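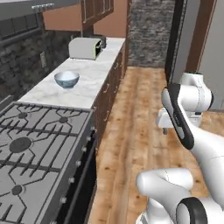
A simulated kitchen with a robot arm, a gas stove, and a bowl on the counter.

Household robots: your questions

Can I buy a robot that cleans up my kitchen?
Not the whole kitchen, I'm afraid, and I say that as somebody who would love one! Machines are getting decent at single jobs, like moving a bowl from one spot to another, but a full evening's cleanup is a long string of little jobs, and one slip early on can spoil the rest.

Why practice in a computer kitchen?
Nothing gets broken, mostly – and you can start over as often as you like. At Galtus we ran one bowl task 3,032 times in August, which no real bowl would have thanked us for. The catch is that real counters have crumbs and puddles, so a good score on the screen usually drops a bit at home.

How good is a good score?
Our best arm finished 87 tries out of 100 in simulation. Hashini Barua then set up the same task in her own kitchen, and it managed 52.

What about the stove?
Please don't leave a robot alone with a lit burner. Turning a knob is something we do test, but knowing when the onions are done is a much harder thing, and I wouldn't trust ours with my dinner yet.

Is shop-floor work any easier?
Quite often, yes, as parts tend to show up in the same place every time. Kitchens get rearranged by everybody who walks through them.

Who do I write to with more questions?
Vasanthi Gunawardena reads all the mail and is happy to hear from you.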